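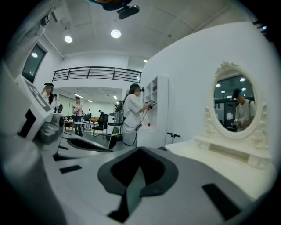

Home | Older posts | Letters | Links | Contact

On the proposed changes to the Trultalden tenants' hardship fund

07/06/2005

I write in a personal capacity, as a tenant of the Trultalden estate and as one of the 469 people who signed the petition against the new rules for the hardship fund. The views below are mine alone and do not bind the other signatories.

The fund was set up to help households through a short period without income. Until now an applicant has been asked for a rent statement and a brief letter. Under the draft rules, the applicant must also show continuous residence in the country for 7 years and must give the names of every adult staying at the address. The landlord's notice describes these as minor changes to the paperwork. I cannot agree with that description.

Many families on the estate arrived within the past few years. They pay the same rent as their neighbours, and the same weekly charge out of which the fund is paid. Under the draft they would go on paying into a fund from which they could not draw. The notice does not mention this, and when the question was put at the open meeting it was answered with a promise to write to us. No letter has reached me.

The requirement to name every adult is a more serious matter. Ona Sproģis spoke on this point at the meeting, and I have her permission to repeat what she said. A woman who has taken in a sister leaving a violent home should not have to put that sister's name on a form in order to keep up with the rent. Several people present said that they would sooner go without. I believe them.

It has been suggested that the petition was got up by outsiders. Gintarė Tamošiūnaitė and I collected signatures on the stairs of our own block over 3 evenings, and other blocks did the same. The sheets give a flat number beside each name – they may be checked by anyone who doubts us.

I therefore ask the landlord for the following. The residence rule should be withdrawn in full. The form should ask for the name of the tenant and of no other person. Any later change should be sent to every household in the languages spoken on the estate, with 49 days allowed for replies, and the replies should be published before a decision is made.

The draft is due to take effect in November. Tenants who wish to object should do so in writing and keep a copy. Those who would like help with the wording, or who would prefer to dictate a letter in another language, may leave a note for Gintarė or for me at the Lidolik reading room. Notes will be passed to us unopened.

Home | Older posts | Letters | Links | Contact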